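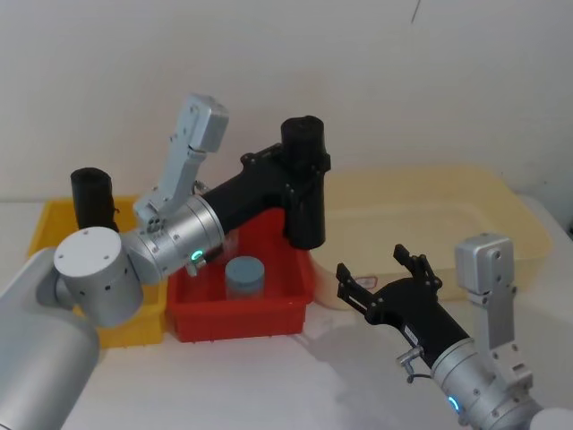

How-Tos / Open Day

How to set up a two-arm sorting demo visitors will enjoy

June 13, 2023

I spent the morning at the Durrani open day helping Yutong Shen run the bin demo, and so many people asked how to do one themselves that I promised to write it up!

Start with the table. Ours is white with a white wall behind it, and it makes the bins really easy to follow from the back row. We went with yellow, red and a big pale tray set a little farther back, because "watch the red one" is much easier to say to a room full of kids than "watch bin B."

Next, put one thing in the red bin. Just one! We used a small blue-gray container with a flat lid and stood it upright near the front. I've tried a full bin before and people lose track right away.

Open the gripper fingers wide before you bring the right arm in, and go slowly. I set the speed to 70 percent the first time and Begoña Bermúdez made me turn it down (she was right, it made the front row jump).

Then check where the left arm is. If its black link hangs over the red bin, move it back before the right one reaches in.

Do two dry runs with the doors closed, then let folks in. We had 83 visitors, and the question I got most was whether they could press the button. Let them, with your own hand on the stop switch.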